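MEDIA RELEASE

11/10/2025

Ultetmont bench kits go out to 133 schools and community labs

Funnels, tongs and the rest of the small stuff, packed by class set and ready for Term 1

Ultetmont has today opened orders on its new Plenari bench kit, a boxed set of everyday labware for junior science rooms. 133 schools and community labs have already put their names down. First boxes leave the Dornberg warehouse once labels are done – no minimum order, no sign-up fee.

The idea is simple enough. Most school prep rooms have a drawer. In the drawer are funnels that don't match, tongs with a stiff pivot, a stopper from who knows what. Ultetmont has been selling to those prep rooms since 1990 and the same phone call comes in every year, usually the week before classes start. Can we just get the basics, in one box, in the right numbers.

So that's the kit. Plastic filter funnels, crucible tongs, spatulas, droppers, wash bottles, a tray to keep it all in. Enough for 6 benches, with two spare funnels becuase funnels go missing.

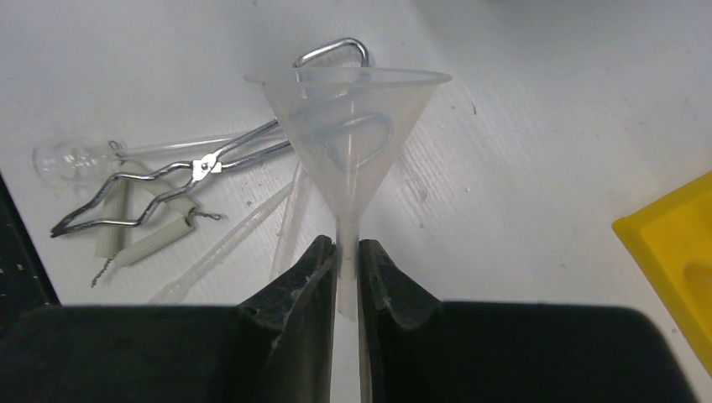
Funnels have an angled stem tip, so the liquid runs down the side of the beaker and doesn't splash about. Frosted plastic, not glass. Light enough to go in a tote, easy to rinse, and you can see colour through the side when a class is filtering copper sulphate. Keep them well away from burners please.

Tongs are metal with finger loops and bent jaws. Same pattern most teachers learned on. They are for crucibles and lids, not for beakers, and there's a card in the box that says so.

Everything can be bought singly as well. Lose a funnel in June, order a funnel. Spares ship from Dornberg in the ordinary post and the part numbers are printed inside the lid of the tray, along with a check list for packing up at the end of a lesson.

A smaller version, Plenari Mini, covers 2 benches and is meant for libraries, holiday programmes and home learners. Same parts, smaller tray. Comes with the printed cards but no wash bottles at this stage – supplier is behind, will be added when stock lands.

Schools in the Portela trial keep their trial sets at no charge. Anyone from the trial still holding a feedback form, please send it back, late is fine.

Price lists and order forms are availble from the Ultetmont schools desk. Sample funnels and tongs can be posted to media on request.

ENDS

Media contact: Ultetmont schools desk, Dornberg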